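4.2 Rules for recording with two hand-held grippers

We kept the Lason rule set short on purpose, and we're delighted by how well people took to it! Each operator starts with both grippers above the table, keeps the cables running toward their own body, and moves one gripper at a time unless the task calls for two. A dropped object ends the take.

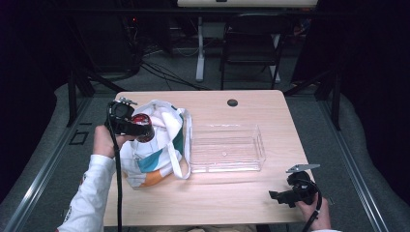
Figure 4. Two-gripper work at the table, with a tote bag and a clear tray.

Of 766 takes, 32 broke the cable rule, and most of those came from long reaches across the table. We now ask for a cable check before every take, a habit we would love to see other labs pick up.

Comments

Narendra Tyagi: Great section. Does the cable rule hold for left-handed operators?

Valdemar Hedegaard: It does, same wording for both hands.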